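Flallbridge Household Textiles
Customer Support Center
Ticket 434: Zipper on printed cover catches and will not close fully
Status: Closed
Opened: Jan 2, 2023
Submitted by: Catherine Paterson
Handled by: Skye Menzies
Product: Plirby zippered cover, white with ginkgo leaf print, yellow zipper

Summary of the request

The customer reports that the zipper on a Plirby cover stops partway along its length and cannot be moved further without force. The cover was purchased in June and has been washed according to the care label. The customer states that the slider moved freely until the most recent wash. No teeth are reported missing. The customer asks whether the cover can be repaired at home or must be returned to the Nirncombe service desk.

Initial response

Thank you for contacting the Customer Support Center. Before a return is authorized, please complete the checks below in the order given. Do not apply oil, cooking fat or household spray lubricant to the zipper, as these products may stain the printed fabric permanently.

1. Remove the contents of the cover and lay it on a clean, flat surface with the zipper facing up.

2. Smooth the fabric away from the zipper on both sides. Light fabrics may fold under the tape during washing and become caught in the slider. 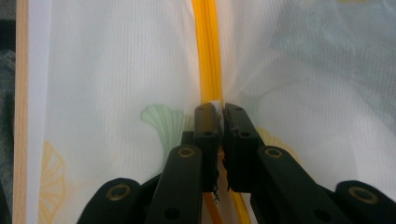

3. Hold the tape near the slider and draw the slider back toward the open end in short movements. If it does not move, stop. Do not pull on the fabric itself.

4. Inspect the seam on each side of the tape for loose threads. Trim any that reach the teeth. Do not cut threads that form part of the stitching.

5. Rub a plain white candle or a dry bar of soap lightly along the teeth. Work the slider back and forth over a short distance, then over the full length.

Please report the result of each step by replying to this ticket.

Customer update

Steps 1 through 4 have been completed. One loose thread was found close to the closed end and was trimmed. The slider now travels further than before but still catches at a single point, a short distance from the corner. Step 5 has not been attempted, as the customer wished to know whether soap would mark the print.

Second response

Dry white soap is suitable for this product. Colored or scented soap should not be used. Any residue may be removed with a damp cloth. Keep the soap on the teeth and away from the printed area where possible.

Where a zipper catches at one point only, the usual cause is a small fold in the seam allowance on the inside of the cover. Turn the cover inside out, find the point at which the slider stops, and press the seam allowance flat with a cool iron and a pressing cloth. Allow the fabric to cool before turning the cover right side out and testing the zipper again.

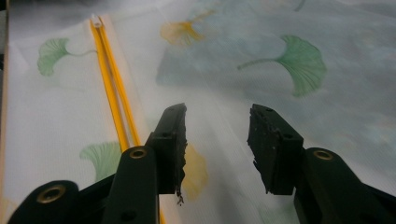 Catherine Paterson replied that the seam allowance had been folded over at the corner, as suggested, and that pressing it flat had cleared the obstruction. She added that the soap had left no mark and that the zipper now closed along its full length. She asked whether the same fold was likely to return after the next wash.

Final response

The fold may return if the cover is washed with the zipper open. Please close the zipper fully before washing, turn the cover inside out, and select a spin speed no higher than 600. Reshape the corners by hand while the fabric is damp. If the fault returns, quote ticket 434 and a return label will be issued under the Morrison repair plan.

Resolution: Resolved by customer at home. No return required.
Related article: 523, Care of zippered covers
Reply window: This ticket may be reopened within 11 days of closure.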